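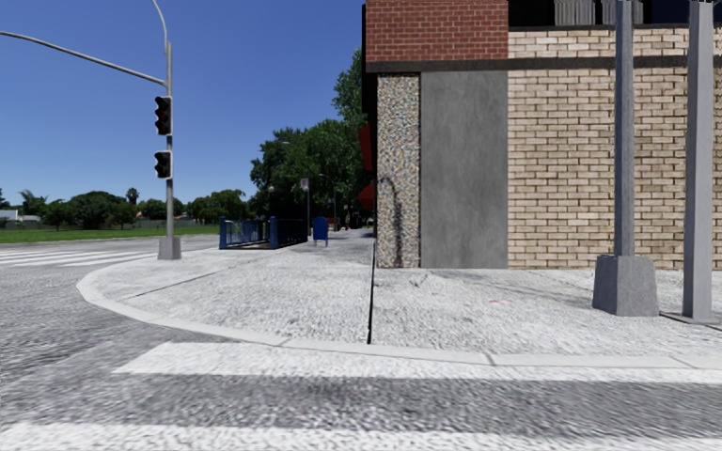

25 March 2023

Notebook, sidewalk delivery group, Adbridge depot. Entry covers the switch from walked route surveys to simulated ones, and what it has done to the shift plan so far.

Status first. The Plurnitz district build loads without errors on both workstations. Full set is 1,188 route segments, of which the city-center ones are complete and the rest have geometry but no traffic. Planner runs overnight, log is split per segment, and anything with a stop longer than 8 seconds gets put in the review queue. Morning shift clears the queue before dispatch starts.

Old procedure, for the record: two people walked each new route with a measuring wheel and a tablet, wrote up curbs, slopes and surface, and the write-up went to Debora Bortolotti for sign-off. A bad route took most of a day. Under the new procedure the walkers only go out to segments that the simulator has flagged. That is the part people are asking about, so I am writing down what I know and leaving out what I have only heard in the break room.

What is known: no one is being taken off the team. Survey hours are cut from May. The hours freed go to review and to remote assist, both of which are desk work. Three of the walkers have asked to stay outdoors if there is any way to do it. Debora has that in writing and has passed it up.
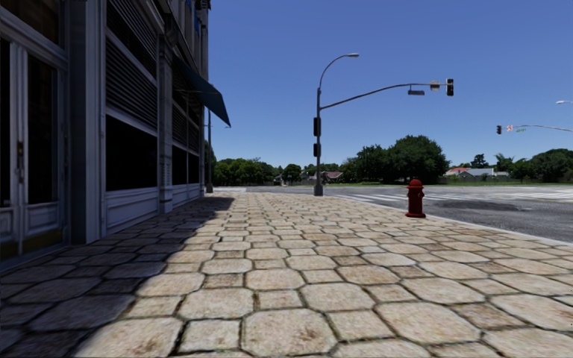
Review work is slower than planned. The estimate was based on a reviewer spending a minute per stop, and that holds for plain cases (blocked path, bad goal point). It does not hold for cases where the planner did something legal that a person would not do. Those need the replay run two or three times and then a second opinion, and the second opinion is usually a walker. Carbone, who has the most route hours of anyone here, got through fewer cases than the new hire on the first pass and overturned a lot more of them. I would like the throughput figure taken off the wall display until we know what it measures.

Also on review: the queue tool has no field for "not sure". People pick "accept" because it closes the case. Asked for a third button. Maretti says it is a small change on his side – still waiting.

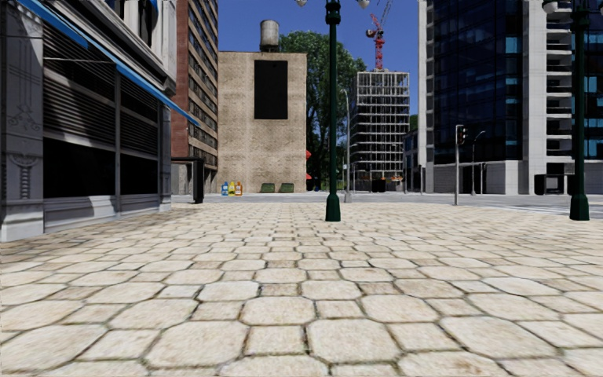 Surface handling is the main open item. The planner has one cost value for all paving, and in the old write-ups the walkers used at least four words for it, with notes on wheel noise and on where a full load shifted. None of that was carried over in the import. Large octagonal slabs with small square stones between them, as in the plaza build, are priced the same as smooth concrete, and every joint is a possible bump for an eight-inch wheel. Suggest we sit down with the walkers and turn their notes into a joint spacing and a roughness class per surface type. Two afternoons would cover it. It should be booked as engineering time, under their names.

Second item is shade. Camera exposure settles late on the simulated unit when it crosses from a shaded strip into sun, and the localizer drops confidence for a few frames. Same behavior reported from the street units last summer by the walkers, filed as a complaint and closed. I have reopened it and attached both logs. 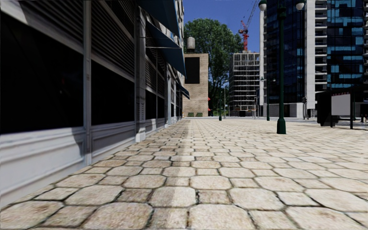
Third item, remote assist. Current ratio is one operator to 3 units. Management wants that raised once the simulated routes have been signed off. My position is that it stays where it is until we have logged around 2,000 assist calls on the new routes. The calls come in bunches, at crossings mostly, and the operator on the late shift had two open at once and had to leave one unit parked at the curb. She handled it correctly. It still went down as a delay against her name, and I have asked for delays of that type to be charged to the system.

Seating: the assist desks face the window and the screens wash out after lunch. Blinds ordered.

To do
– Restore surface notes from the old tablet export (check that Carbone's are in there, he kept his own file)
– Third button, chase Maretti
– Delay coding, get the rule in writing
– Re-run the plaza segments with the new surface classes before anything else is signed off
– Ask Debora whether flagged segments can be rostered so that each walker keeps at least one outdoor block a week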